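Hutbridge Winter Welcome Packs
Progress report to the Qureshi Fund, second period

Dear all at the Fund,

I hope this finds you well, and thank you for being so patient while I gathered everything together. It has been a busy few months, and I would rather send you a proper account than a hurried one.

As you will remember, your grant pays for small bags of everyday things for people who arrive at the Hutbridge night shelter with very little. By the end of December we had given out 93 bags, which is over half of what we promised for the whole winter, and the cold weather has hardly begun. Most went out from Hutbridge itself, and the rest through our friends at Hestholm, who open their doors at six in the evening and are nearly always full by seven.

The contents have changed a little since my last letter. Guests told us kindly but firmly that the shower gel was too big to carry, so we have gone over to bars of soap. Socks are still the thing people ask for first. Pocket tissues were a late addition and have gone down very well, the cheerful ones especially — I do think a bit of colour matters when you are having a rotten week.

We did have two setbacks. The delivery of gloves from Jerside came in children's sizes and had to go back, and we lost the use of the store cupboard while the ceiling was being mended. Packing carried on in my dining room, where 11 boxes of toothpaste are still keeping me company.

On money, we are a little under budget on toiletries and a little over on postage. I should like to ask whether we might move the difference across, and I will send the figures separately with the receipts.

Next we hope to add a simple card with surgery and bus times, and to start at a second site in Jerside once they have found us a shelf.

With warm thanks and good wishes,
Araceli Sarmiento
Project Lead
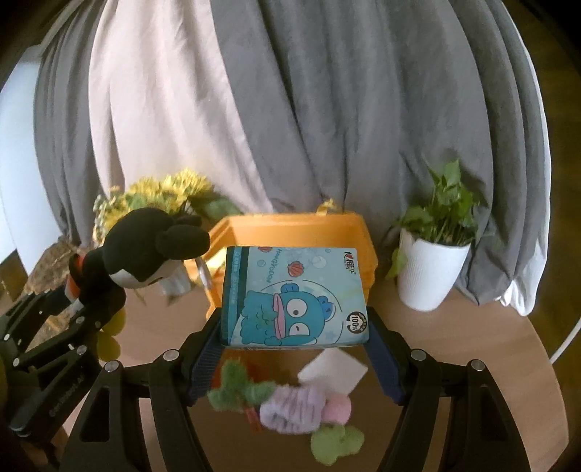
Pocket tissues, Hangyodon design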